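Handout 8: Small furniture frames, assembly order and layout
Meltholm workshop course, unit 2
18/12/2022

Read this before the bench session. It covers the white practice parts only. The full-size Negri chair comes in the next unit.

## The parts

The practice set is made of plain rectangular bars, short pegs and small cubes. Because every part is white, it is easy to mix up two bars of similar length. Sort them by length first and lay them out in the order you will use them. The black top helps here, as white edges show up well against it.

Square tags are fixed to many of the parts. Keep them facing up or out as you build. If a tag ends up on the inside of a joint, you have probably turned the part over.

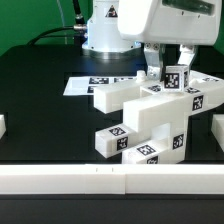
Stack the lower bars before you touch the upper ones. A frame that is out of square at the bottom stays out of square all the way up, and pushing on the top bar only moves the error somewhere else. Check both diagonals at each level. On the full-size Negri frame we allow 2 mm of difference.

## Rails and crossbars

Two long rails with nothing between them will lean sideways under a light push. A crossbar holds the spacing, and bracing inside the crossbar resists racking. Set the rails parallel first, then fit the crossbar. Do not use the crossbar to pull the rails into line - it will go in crooked and you will have to take it out again. 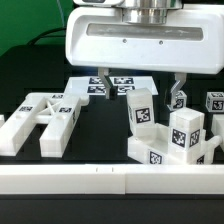

*Ladder-shaped piece: two parallel rails and a crossbar with X-shaped bracing.*

The load exercise from August still applies. Use the 40 N setting on the Zalon gauge, push at the end of one rail, and write down how far it moves. Repeat with the crossbar removed. Almost 200 readings from earlier groups are in the Flernudholm binder if you want something to compare with.

## Laying out the bench 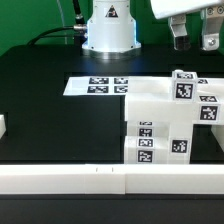

Leave clear space on all sides of the build before you start. Large parts cover more of the bench than people expect, and reference marks are the first thing to get hidden. The flat board with the two-by-two markers has its right-hand pair partly covered by the big white block structure, while the left-hand pair can be read in full. When you lay out your own bench, check this from where you will be standing.

For next time: bring your diagonal measurements and one sketch of a braced crossbar, drawn from the side.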